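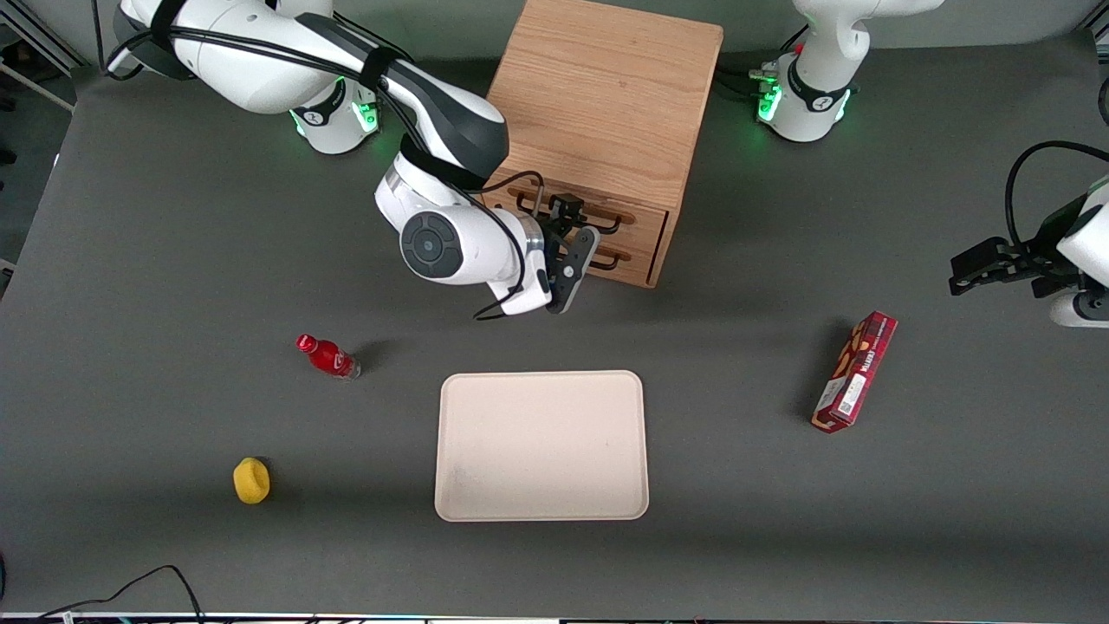

The little wooden cabinet, upper drawer handle just below its top.

Swap Day is back at Wellby Hall!

June's furniture swap was our busiest yet, with 223 pieces changing hands and nearly 100 of them going home the same morning (my new bookcase included, and I love it). So we're doing it all again on Friday, July 1, 2022, doors at 17 Itholm Street from nine. Bring chairs, shelves, lamps, small tables, anything clean and sturdy that one person can carry. The Flerard bus stops right outside. Mending tables are free, but there are only 25 spots, so put your name on the sheet at Magsi Books soon. Can't wait to see what turns up!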